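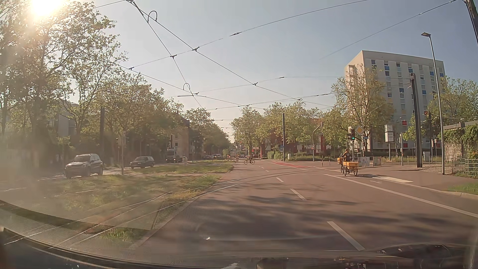 Driving across grassed tram tracks at a large intersection

This page covers the procedure for crossing a tram line that runs down a planted centre strip, on a multi-lane road, with bicycles in the intersection. It applies to cars and light vans. Vehicles over 4000 kg are covered on a separate page.

Before the intersection

1. Lower the sun visor and clean the inside of the windshield before leaving. Film on the glass scatters low sun and hides anything on the shaded side of the road.

2. Choose your lane early. Do not change lanes over the rails.

3. Find the rails. On a grass bed they can be hard to pick out until you are close. Look for the overhead wires first, then follow their line down to the ground. Where the wires curve, the track curves too.

4. Check for cyclists ahead and on both sides. Cargo cycles used for mail delivery are wider than a standard bicycle and slower to pull away. Stay behind one until it has cleared the rails.

Crossing

1. Look both ways along the track. A tram may come from behind you, parallel to your lane, and turn across your path.

2. Confirm there is room for your full vehicle on the far side, plus 2 m. If there isn't, wait at the line.

3. Cross at a steady speed, 15 km/h or less when turning. Brake before the rails. Steel gives poor grip in rain or frost.

4. Expect cyclists to change their angle. A narrow tire can drop into the rail groove, so riders cross as close to square as they can and may swing wide to do it.

5. Watch for people riding across from the side after the signal changes. Give way and let them finish.

Roadwork

Red-and-white markers near the track usually mean a shifted lane or a closed edge. Follow the markers over the painted lines. Keep all wheels off the grass: the bed is soft and the rail edges can damage a tire.

Stalled on the track

Get everyone out, move away from the rails and call the tram operator. Do not touch a fallen wire.

Revised Tuesday, January 7, 2025. Corrections to Femke Groen, Ledby Driver Training.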